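Questions we often receive at Trasel, our small shop for gift baskets and hampers. Last changed on December 8, 2023.

## Ordering

**How early must I order?**
For normal weeks, three working days is enough. In December please give us eight. Orders of more than 16 baskets need a phone call first, so we can check that we have the colours you want.

**Can I choose what goes inside?**
Yes. You pick a basket size and then up to 18 items from the list. Jams, crackers and tea from Fumia are always in stock. The Benavides olive oil comes in small lots and is sometimes finished before the month is.

**Do you sell the basket empty?**
We do, in all sizes. The price is on the same page, under the filled one. 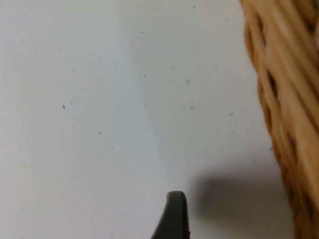 **My friend has a nut allergy. What can I send?**
Write "no nuts" in the order notes and we will leave out every item with nuts in the ingredients. We must be clear that everything is packed in the same kitchen, so for a serious allergy we recommend the soap and candle hamper.

## Delivery

**Where do you deliver?**
Inside Nurley we bring it ourselves, free of charge for orders over $30. Outside the town we use the post, and the cost is shown before you pay.

**Nobody was home. Where is my basket?**
Our driver leaves a card with the name of the neighbour, or takes the basket back to the shop. We try one more time the next day. After this you are kindly asked to collect it.

**Can I change the address after paying?**
Until noon on the day before delivery, yes. Please have your order number ready – it has four digits, for example 2983.
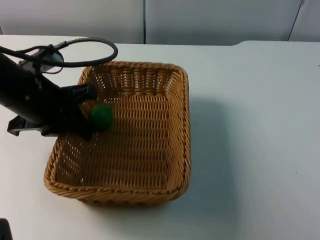 *Rectangular wicker basket.*

## Care and returns

**How do I clean the basket?**
Use a soft brush, then a damp cloth with a little mild soap. Let it dry in the shade. Strong sun makes the wicker brittle.

**Do you take baskets back?**
Empty baskets without damage, yes, and you receive $2 off the next order. We began this in November and it is for our own baskets only.

**Something arrived broken.**
We are sorry for this. Send us a photo within two days and tell us if you prefer a new item or your money back.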